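Fruit and snack orders: what changes in March

The fruit order for the Flodmont building moves to a new supplier in March. Sendel will take over from Pellton, and deliveries will come to the side door instead of the main desk. Most people will notice little difference, but a few of the details below affect anyone who helps themselves at break or puts in requests for their floor.

Apples and bananas stay on the list, as do pears when they are in season.
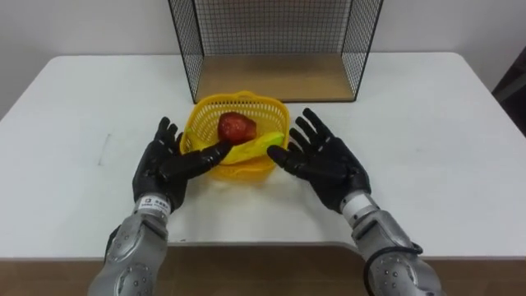
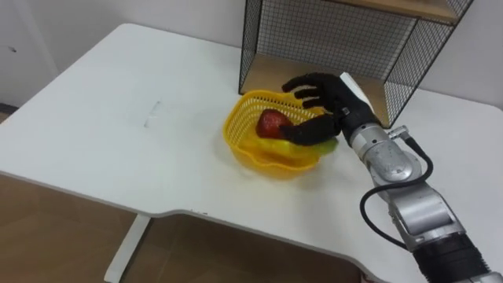 Delivery times

Sendel delivers before 8am. The crates will be left inside the side door and carried up by whoever is on the early rota for each floor. If your floor has no one in before 9am, put a note on the rota sheet and the crate will go to the ground floor kitchen until someone can fetch it.

Pellton's last delivery is at the end of the month before. Their empty crates need to go back with that van, including the ones that have ended up under desks holding cables and old folders. Please empty them and stack them by the side door. We pay for any that are missing.

What we order

Over the past year the building got through 776 bags of apples and 779 bunches of bananas, so the two are as near level as they could be. Oranges did badly. Most were still there at the end of the week, and they will be dropped from the standing order. Satsumas will come back in the winter – they went quickly last time.

Grapes are not part of the new order. They need washing and keeping cold, and the fridges on the upper floors are already full of lunches. If a team wants grapes for a meeting, they can be added as an extra and charged to that team's budget.

The yearly budget for fruit is £2000 and has not changed. Prices from Sendel are slightly lower on apples and slightly higher on pears, and we expect it to even out.

Keeping it fresh

Bananas give off a gas that makes other fruit ripen faster. If your floor gets through its fruit slowly, keep the bananas in a bowl of their own and the apples will last longer. Keep both out of direct sun. The window ledge on the south side is a poor place for either, as it gets very warm by the afternoon even in spring.

Apples that have gone a bit soft are fine for cooking, and anyone is welcome to take them home at the end of the week. Bananas that have turned brown can be frozen and used in cakes. Peel them first.

Anything mouldy should go in the food waste caddy. The caddies are emptied 2 times a week, and the liners are in the cupboard under the sink. Stickers do not break down with the rest of the food waste, so peel them off if you can.

Snacks and drinks

The snack order stays with Bustos for now. The oat biscuits have been out of stock for some weeks and they have been sending plain digestives in their place. We have asked for the oat ones again. Crisps will still be stocked in the vending machine only.

Herbal teas are moving to the shared cupboard on the first floor. The peppermint and the decaf were running out on some floors and sitting unopened on others, and one cupboard is easier to keep filled.

Requests

The request sheet is pinned up in the ground floor kitchen as before. Write down what you would like, which floor you are on and any allergies we should know about – nut allergies in particular. Requests made by noon on the last working day of the week go into the following order. Later ones wait a week.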